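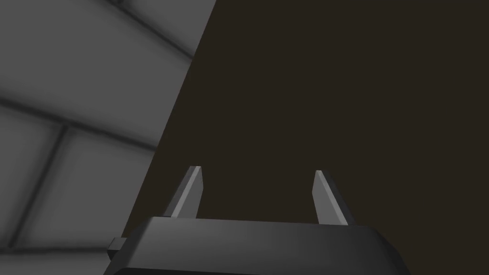 Big pale gray blocks with darker seams between them.

Who Makes the Footsteps in a Superhero Movie?

Close your eyes and think of your favorite superhero landing on a rooftop. Thud! Then the cape swishes. Then come the boots, crunch crunch crunch, across the gravel. You can hear it all in your head, can't you?

Now for the fun part. Almost none of those sounds were recorded when the actor was in front of the camera! Somebody made them later, indoors, probably with a pile of old shoes and a box of very odd junk. The job is called Foley (say it like FOH-lee), and it's one of the best jobs in the whole movie business.

Why not just record the real thing?

People do record sound on a movie set, but the microphones are mostly pointed at the actors' mouths. The talking matters most, so everything else gets as quiet as possible. Actors may even wear soft pads under their shoes so their steps don't cover up the words!

Superhero movies have another problem. A suit that looks like heavy metal armor might be made of light, bendy foam, and foam doesn't clank. If you heard the real sound of a hero in foam armor running down a hallway, it would go something like fuff, fuff, fuff. Not very scary for the bad guys.

So when the filming is over and the scenes have been put in order, the Foley artists get to work.

What happens in a Foley room?

Let's visit one. Arben Kolev makes sounds at a studio called Muteck, and last winter he worked on Skarkside, a movie about a girl named Adia who can jump over whole buildings. (She is not so good at landing, and that's where most of the jokes come from.)

The first thing you notice in Arben's room is the floor. It's a patchwork! There's a square of wood, a square of concrete, a square of carpet, a shallow pit of sand and another one full of gravel. The second thing you notice is the shoes. He has 300 pairs — sneakers, cowboy boots, ballet slippers, flip-flops, and high heels in his own size.

A big screen hangs on the wall. Arben watches a scene a few times without making a peep. He's learning how Adia walks. Is she tired? Is she sneaking? Does she drag one foot a little? Then a red light comes on, and he walks right along with her, on the spot, next to the microphone. If she stops, he stops. If she stumbles, he stumbles too. It's a bit like dancing with a partner who can't see you.

It takes a lot of patience. One scene where Adia runs down a fire escape is only 59 seconds long, and it took Arben a full morning. On a busy day he might do up to 74 different sounds.

Steps, cloth and stuff

Foley artists usually split their work into three kinds of sound.

Footsteps are the first. Every character gets their own, and a good artist picks different shoes for each one. In Skarkside, the villain, Lord Nordin, has heavy leather boots with coins taped to the heels. Clink, clink, clink. You always know he's coming before you see him!

Cloth is the second. Clothes make a soft rustle every time you move. You don't notice it in real life, but a movie feels strange and empty without it. For Adia's cape, Arben shook an old raincoat for the quick moves and a bedsheet for the big, slow ones.

Everything else is the third kind, and these sounds are called props. Doors, cups, swords, keys, a sandwich being unwrapped... if a character touches it, somebody has to make the noise.

Sounds in disguise

The sneaky secret of Foley is that the thing you hear often isn't the thing you see. What matters is that it sounds right. Try guessing these before you read on!

Breaking bones? That's usually celery. Snap a cold, crisp stalk close to a microphone and everyone in the theater says ouch.

Snow? Squeeze a bag of cornstarch. It squeaks and crunches just like boots on a frosty morning.

Horses? Coconut shells really do work, and people have been using them since the days of radio plays.

Bird wings? Flap a pair of gloves.

A crackling fire? Scrunch up some crinkly plastic wrap and let it slowly open again. 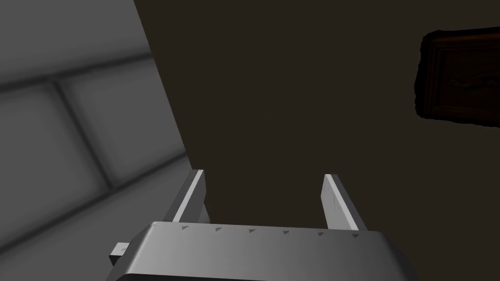 Rosemarie Kröger wrote in to tell us that her class made a whole rainstorm with nothing but their hands. They rubbed their palms together for the wind, snapped their fingers for the first drops, slapped their knees for the heavy rain, and stamped for the thunder. She says the class next door came over to check that everything was okay! We tried it too, and it sounds fantastic, especially if one side of the room starts a little before the other.

How does it all fit together?

After Foley comes mixing. A sound mixer has all the different layers — the voices, the footsteps, the capes, the music, the booms and zaps — and decides how loud each one should be. If the music is roaring, the footsteps might go down. If the hero is tiptoeing past a sleeping guard, the music might stop completely so you can hear every tiny creak.

The zaps and booms are mostly done by other people, by the way. They're called sound effects editors, and they build things like laser blasts and spaceship engines on computers, often by mixing lots of recorded sounds together. Foley artists do the human-sized noises. Both teams have to match, or Adia's super jump would sound like it came from a different movie than her boots.

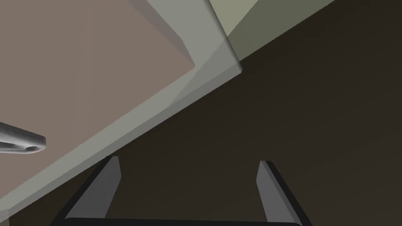

A mauve surface with a wide pale gray rim.

Try it yourself!

You don't need a studio for this. Ask a grown-up to help you film a friend doing something simple, like walking into a room, sitting down and opening a book. Keep it short, 10 seconds is plenty. Now play it with the sound turned off and watch it a few times.

Next, hunt for your sounds. Which shoes are best? What could be the chair? A squeaky cupboard door, maybe? Practice along with the video until your timing is good, then record your sounds on a phone or tablet while the silent video plays.

When you've got the hang of it, do the same video again with completely different noises. Give your friend giant's feet! Make the book creak like a castle gate! Then show both versions to someone and ask them which one they believed.

And next time you watch a movie at home, stay for the credits and look for the words "Foley artist." They go by pretty fast, so have your thumb on the pause button.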